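Collecting Notes, 3/22/23

The Metwally Album: Are We Sure?

By now most of you have had the announcement from Gristeck forwarded to you at least once. They are selling an album of 467 cabinet cards and cartes de visite, said to be the complete stock of a traveling studio that followed circuses and dime museums in the 1880s. The studio was called Metwally, the album surfaced in a house sale in Titgate, and the bidding opens in May.

I would love for this to be true. A studio's own file of sideshow portraits, kept together all this time, would be a wonderful thing to have. But I have read the sale notes twice and I have questions. 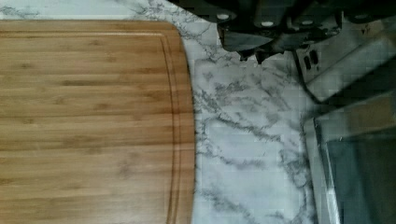

Start with the word "complete." Complete according to what? No ledger came with the album. The cards carry penciled numbers on the back, and the seller treats the run of numbers as proof. Pencil is cheap, and dealers have been numbering stacks of cards for as long as there have been dealers.

Then there are the mounts. Of the 10 cards shown in the sale notes, 2 have the studio's name printed below the portrait. The rest have plain mounts, and the notes call them "unmarked Metwally." Performers in those days bought their portraits wherever they could get them and sold them from the platform for pocket change. A strongman might sit for three studios in a season. Finding his card next to a marked one tells you that somebody put them in the same album. 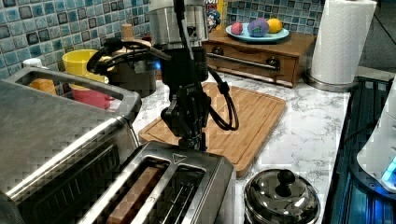 What the Lab Report Says

Gristeck paid Hevex to test the paper, and the report is being quoted as if it settled the matter. I asked for a copy and got one, to their credit. It says the card stock and the albumen prints are consistent with the period. Fine. I never thought they were modern. Old paper can't tell you who stood behind the camera, and Hevex doesn't claim that it can.

The painted backdrop is the best argument they have. A balustrade with a chipped urn turns up in both marked cards and in several of the plain ones.

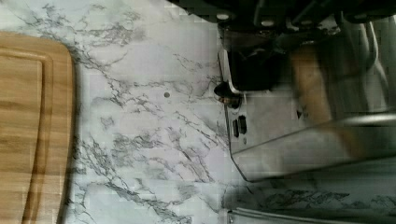
That would impress me more if backdrops hadn't been sold by catalog and passed from one bankrupt studio to the next. The chip might help, if it is the same chip. At the size printed in the notes I can't tell, and larger scans were "not available at this time."

The estimate is up to 10 times what loose cards of this sort usually bring, and all of that extra is for the story. If you plan to bid, ask for the scans first, backs included. I have asked again and will print whatever they send.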